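# 対応記録:刺しゅう枠使用時の縫い目飛びおよび型紙データの縮尺不一致について

**受付番号:** 1159
**受付日:** 2024年9月7日
**申告者:** Amancay Orellana 様(Resomdale手芸教室 講師)
**一次担当:** Craig Carnegie
**二次担当:** Mavis Begay
**対象製品:** 家庭用刺しゅう兼用ミシン Marchetti、型紙配信サービス Utalach
**状態:** 終了(一部継続確認)

## 1. 申告内容

申告者より、巾着袋講座の準備中に次の2点の不具合が生じたとの連絡を受けた。

1. Marchettiで表布に名入れ刺しゅうを行うと、文字の後半で縫い目が飛ぶ。速度は毎分600針に設定している。
2. Utalachから取得した巾着袋の型紙を印刷すると、表布と裏布の幅が合わない。縫い合わせの段階で裏布が余り、脇線がずれる。

講座は翌週に予定されており、いずれも早期の解決を希望するとのことであった。使用布は表が綿麻キャンバス、裏が綿ブロード、接着芯は薄手の不織布タイプ。糸はPullitzのポリエステル刺しゅう糸、下糸は同社の刺しゅう専用下糸である。

## 2. 一次対応(Carnegie)

申告者に電話で以下の確認を依頼した。

- 上糸を一度すべて抜き、押さえを上げた状態で掛け直すこと
- 針の種類、番手および取り付け向き
- ボビンの巻き方向と、内かまへの装着状態
- 印刷時の倍率設定と用紙サイズ

回答は次のとおり。上糸の掛け直しおよびボビンの再装着後も症状に変化なし。針は普通地用11番で、平らな面は後ろ向きに正しく取り付けられている。交換時期については記憶がないとのこと。印刷倍率は「用紙に合わせる」となっていた。

型紙については、倍率を「実際のサイズ」に変更し、1ページ目の確認用の正方形を定規で測定したうえで再印刷するよう案内した。縫い目飛びについては二次担当へ引き継いだ。

## 3. 二次対応(Begay)

### 3.1 縫い目飛び

申告者より試し縫いの布を郵送いただき、表裏を確認した。飛びは文字の曲線部に集中しており、裏面では下糸が正常に渡っている。接着芯の一部に浮きがあり、枠の内側で布がたるんだ状態で縫われた跡が認められた。

以上から、原因は次の2点の重なりと推定した。

- 針先の摩耗、および布厚に対して番手が細いこと
- 接着芯の圧着不足と枠張りの緩み

申告者には次の手順を案内した。

1. 針を刺しゅう用14番の新品に交換する。
2. 接着芯を当て布越しに中温で再度圧着し、完全に冷めるまで布を動かさない。
3. 刺しゅう用の不織布シートを布の下に1枚加え、布目をゆがめないように枠へ張る。
4. 速度を設定可能な最も低い値まで下げ、端切れで同じ文字を試し縫いする。
5. 飛びが出ないことを確認した後、速度を段階的に戻す。

なお、上糸調子は変更しないよう併せて依頼した。複数の条件を同時に変えると、原因の切り分けが困難になるためである。

### 3.2 型紙の縮尺

再印刷後、表布の寸法は仕様どおりとなったが、裏布は依然として幅が広いとの追加連絡があった。当方で同じ型紙を取得し、表裏のデータを照合したところ、裏布のみ縫い代が二重に加算されていることを確認した。左右それぞれ6ミリの余りが生じており、申告内容と一致する。

データの修正をUtalachの型紙管理担当(Jeanie Ritchie)に依頼した。修正版の公開までの暫定措置として、裏布の左右を各6ミリ内側で裁断するよう申告者に案内した。上下の寸法に誤りはないため、丈の変更は不要である。既に裁断済みの裏布は、脇の縫い代を6ミリ広く取って縫えばそのまま使用できる。
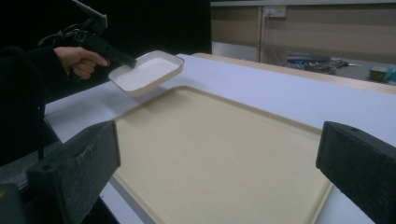 ひも通し口については、裏布の幅を修正しても位置は変わらない。開き止まりの合印は表布の型紙を基準とし、裏布側にはチャコペンで写し取る方法を推奨した。返し口は裏布の底に設け、両端を必ず返し縫いとする。

## 4. 経過

**申告者からの返信(要旨)**

> 針の交換と接着芯の再圧着を行い、低速で試したところ、飛びは出なくなりました。速度を元の値に戻しても問題ありません。裏布は案内のとおりに裁ち直し、脇線も合いました。生徒用の材料にはすでに裁断したものが含まれるため、縫い代で調整いたします。

**Begayによる記録**

縫い目飛びは解消と判断する。針は刺しゅう作業の区切りごとに状態を確認し、布に引っ掛かりを感じた場合は直ちに交換するよう再度案内した。

**Ritchieによる記録**

裏布データの縫い代重複を修正し、差し替えを完了した。重複は8月の改訂時に生じたものである。改訂前に取得された型紙には影響しない。同じ改訂で更新したペンケースの型紙は現在点検中である。

**Marion Ogilvie(品質管理)による確認**

対応内容を承認する。型紙の説明文に、印刷倍率の指定と確認用正方形の測定手順を追記すること。追記箇所は材料表の直前とし、文案はRitchieが作成する。

## 5. 残件

- ペンケース型紙の点検結果を本票に追記する(担当:Ritchie)
- 改訂後に巾着袋の型紙を取得した利用者へ、差し替えの通知を送付する(担当:Carnegie)
- 郵送された試し縫いの布を申告者へ返却する(担当:Begay)

同様の症状が再発した場合は、新規の受付とせず、受付番号1159を明記のうえ本票への返信にて連絡いただくよう申告者に依頼済みである。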